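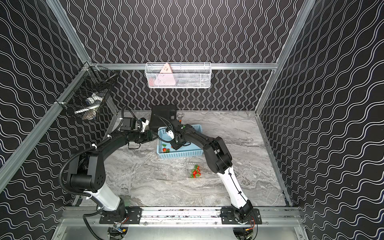

Fig. 1. Strawberries in the blue basket and in the clamshell, marble-pattern floor panel.

Trusitz Produce Set – README

Contents
This release covers the strawberry portion of the Trusitz set. The task is moving fruit between two containers. Other fruit is in the Kelmendi release and has its own README.

Items
Container A: clear plastic clamshell, placed toward the front of the floor panel.
Container B: light blue plastic basket with perforated sides, placed farther back, in front of the black box.
Fruit: red strawberries with the green tops left on. Sizes are mixed and were not graded.
Hanging storage: one white wire-mesh basket on the back crossbar, one black wire-mesh basket on the left post. Their contents are not part of the task and are not labeled.

Surfaces
The floor is a gray-and-white marble pattern. The walls are covered in black wallpaper with thin white wavy lines – vertical on the back wall, diagonal on the sides. Anyone segmenting by color should note that the white mesh of the rear basket sits against white lines on black. The fruit classes are not affected.

Sessions
There are 87 sessions in 2 folders, "fill" and "return". In "fill" the fruit goes from A to B. In "return" it goes from B to A. Sessions that ended with fruit on the floor panel are kept and carry the flag spill=1.

Labels
Six classes: berry, leaf, clamshell, basket_blue, basket_wire, other. A detached leaf is labeled leaf. A leaf still on the fruit is part of berry. Fruit seen through the perforations of the blue basket is labeled only if more than half of its outline can be followed.

Known issues
The clamshell is transparent and its outline was drawn by hand. Expect disagreement between annotators along the rim.
The labels basket_wire_white and basket_wire_black in early files were merged into basket_wire. The old names still appear in the Vustalach export.
Container positions vary between sessions. Do not hard-code them.

Changes
May 19, 2007 – spill flag added, class list frozen.

Contact
Neelam Agarwal, Ukby. Send label corrections with the session number and the class name in the subject line.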